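Timestamps again. and a bit about the planner

16 March 2021

Quick one, I have to be out the door soon and if I don't write this down I'll lose it.

Spent most of the day on the clock problem in Ingate, which for anyone new is the little logging and replay tool I've been building on top of the Mokia planner. Still at the bench. Still the white table.
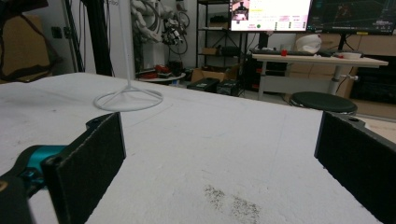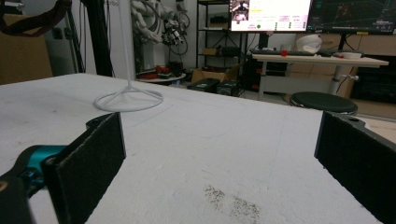

Ayantu Shiferaw wrote back on the last post that I was chasing the wrong thing, that the offset was never in the camera driver and I should look at where the pose gets stamped. I grumbled. Then went and looked.

She's right. Pose messages get stamped when the tracker node publishes, image messages get stamped when the buffer is read. Two different moments, and the gap between them moves depending on how busy the machine is. So my nice fixed offset, the one I tuned by hand in November and was quite proud of, was only ever right when the CPU was idle. Put the visualizer up on the second monitor and it drifts. Close it, drifts back. I had been blaming the cable.

What I changed:

Both streams now get stamped on arrival, same clock, monotonic, before anything else touches them. Ugly but it's the same ugly for both.

Interpolate poses to the image time instead of grabbing the nearest one. Should of done this from the start.

Replay refuses to load a log if the stamps ever go backwards. Used to just sort them and carry on. Terrible idea, mine.

Ran the old regression log through, the 1663 frame one. It was failing 4 of the checks before, now 2. The 2 left are both in the gripper width estimate and I think that's a seperate bug. When the fingers open wide the marker on one side gets seen at such a steep angle that the fit flips sign. You get a width that jumps for a single frame and then comes back as if nothing happened. A median filter would hide it. Don't want to hide it. Going to reject on the reprojection error first and see what's left.

Planner stuff, briefly. Been using plain joint space interpolation between waypoints and it's fine until the table is in the collision model, then it's not fine. The table is a flat box in my config with a margin on top, and I'd set the margin so fat that any goal near the surface got called a collision. Planner would time out and say "no solution", which sent me off reading solver settings for an entire evening. It was one number in a yaml file. Shrunk the margin, plans come back straight away.

Note to self, make the error say WHICH body is colliding. It knows. It just doesn't print it.

Dario Rizzi asked if the replay tool will ever run without the full stack installed. Yes, eventually. The reader part is nearly standalone already, it only pulls in the planner for one message type and I can copy that out. Colour maps for the depth view need sorting too, the default one is unreadable on my left screen.

Next up:
- reprojection check on the width estimate
- print the colliding body
- write down the log format somewhere that isnt my head
- rename the config folder, it's still called grarbridge from the old project and confuses everyone including me

Code's on the usual branch. Don't pull before tomorrow, I left a debug print in the inner loop and it will fill your disk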